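Jama Robotics Club - minutes, March 23, 2025

I'm writing these up from my own scribbles, so if I've put words in your mouth, tell me before the next meeting and I'll fix it. We had 15 people in the room and started late because the projector cable had gone missing again (it was in the kit drawer, under the spare belts).

The December minutes were finally approved. One correction: the Bech library visit was listed as a workshop and it should say demo. We didn't teach anybody anything that day, we just let kids press the button!

Money. We have $2091 in the account after paying the entry fee for the Flisley Open. There was a long back and forth about whether to spend $800 on a second arm. I was for it, plenty of you weren't, and we ended up agreeing to hold off until after the competition. The vote was 13 for waiting and two against - I was one of the two, and I'm over it, mostly.

Then we got to Dreloler, our tidy-up arm, and that took up most of the evening. The task at Flisley is picking up household objects and putting them in a marked zone, and the rules say at least one of them will be round and smooth. The pickup group went through their progress and we stopped for a good while on the wrist camera view, with everybody crowding around one laptop.

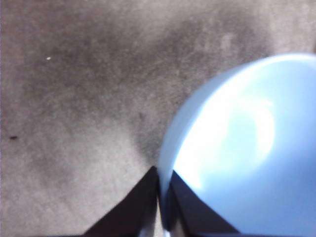
Dreloler's wrist camera: black fingers, gray fabric and a shiny blue curve.

The big talking point was glare. With a bright reflection like that on the blue, the vision people worry the software will go looking for an edge in the wrong place. Somebody suggested turning off half the ceiling lights, and somebody else pointed out that we don't get to pick the lights at Flisley. Fair enough! We agreed to practice under both settings and write down which one we used every single time, please, even when you're in a hurry to get home.

There was also a question about the dark patch on the gray fabric and whether it could confuse the object detection. We decided to keep that surface in the practice set and add a plain one too, so we can compare.

Grip came up next. The mechanical group wants to try rubber pads on the fingers. The worry is weight, so they'll make one pair first and bring it along next time.

To do before we meet again:
Vision group - practice runs under both light settings, with notes.
Mechanical group - one pair of finger pads.
Me - reply to Flisley about table space, and ask Bech if they want us back.

Any other business: please label your chargers. We closed after that, and a few of us stayed on to sort screws.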